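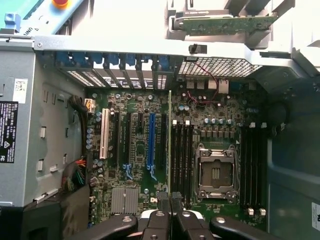
Plillis refurbishes desktop workstations for engineering offices, print shops and technical schools. We buy retired machines in batches, take each one down to the chassis, test what can be tested, and sell the result with a written record of every part that was changed. Most of our stock has the general arrangement of a Dell board with a single processor socket, four black memory slots on either side of it, and the expansion slots grouped on the left. The socket is inspected with its load plate open and all eight memory slots empty. Boards that carry a white PCI slot alongside the blue PCI Express slot are listed separately in our catalog, as a number of customers still run measuring equipment from older interface cards.

Where we started

The company was founded by Lutz Fuchs, who had been repairing workstations for a surveying office and kept running into the same problem: used machines were sold as tested when the seller had only switched them on. The first workshop was two benches in a rented unit on the Tahiri industrial estate. We moved to our present building, also on the estate, on Oct 1, 2021. It has 394 square meters of floor space, split between intake, teardown, test and dispatch.

How a machine goes through the shop

Intake records the serial number, the installed parts and any damage to the case. Storage drives are removed at this stage and go to a locked cage for erasure or shredding, depending on the contract with the previous owner.

At teardown the memory, cards, processor and cooler come out. The motherboard normally stays screwed to the chassis. Old thermal compound is cleaned off the processor and the cooler base. The contacts in the socket are checked under magnification for bent pins and residue, and the row of capacitors beside the power chokes is checked for bulging or leakage. A board with a damaged socket is not repaired. It goes to parts stock with the fault marked on the tag.

Memory is tested outside the original machine, in a separate rack, and only then matched into sets. We do not mix module sizes within a bank. Expansion slots are blown out and tested one at a time with a known good card. Chipset heatsinks are left in place unless the temperature log gives a reason to remove them.

A rebuilt workstation then runs a load test overnight. The log is printed and packed with the machine, and we keep a copy under the serial number.

The parts database

All records are kept in Tronidard, the inventory program we wrote for our own use. It holds 621 board revisions at present, with slot layouts, supported processors and the firmware versions we have tested. Customers with a service contract have read access. Corrections are welcome - several of the older entries were fixed by people who had the board in front of them.

Figures

In the last business year we shipped 2305 workstations. A further 218 were broken down for parts. Loose boards, memory and power supplies are sold through our trade counter, Zornutov, which has its own price list and its own opening hours.

What we do not do

We do not work on laptops, monitors or printers, and we do not recover data from failed drives. Single machines from private sellers are accepted in May only, when the intake area is cleared for the yearly stock check.

Warranty and contact

Complete workstations carry a twelve-month warranty, parts from the trade counter three months. Please have the serial number ready when you write to us. It is on the Plillis label inside the side panel and on the first page of the test log.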